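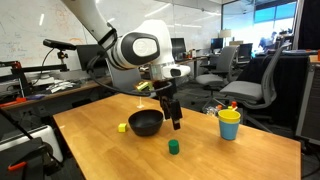 Vaisselle réutilisable : la consigne étendue aux fêtes de quartier d'Idmont

Publié le 31/08/2024
Par la rédaction

La commune d'Idmont étend à toutes les fêtes de quartier le prêt de gobelets et de bols consignés, testé en juillet sur la place du marché. Les associations pourront réserver leur lot en mairie jusqu'à 19 heures, au plus tard une semaine avant la manifestation.

Chaque lot comprend 200 gobelets en plastique réutilisable et 25 bols, livrés dans des caisses empilables. Le prêt est gratuit pour les associations de la commune. La vaisselle manquante au retour leur sera facturée, selon un tarif affiché à l'accueil. Le public, de son côté, verse un euro de consigne par pièce et récupère cette somme au stand de retour.

Le lavage est confié à l'entreprise Drunora, installée dans la zone d'activités de Findholm. Les caisses peuvent être rendues non lavées, à condition que les récipients aient été vidés.

Pendant l'essai de juillet, presque 200 repas ont été servis avec cette vaisselle. La mairie a relevé peu de pertes, mais une attente trop longue au stand de retour en fin de soirée. Un second point de collecte sera donc demandé aux organisateurs des plus grandes fêtes.

Le formulaire de réservation est disponible à l'accueil de la mairie.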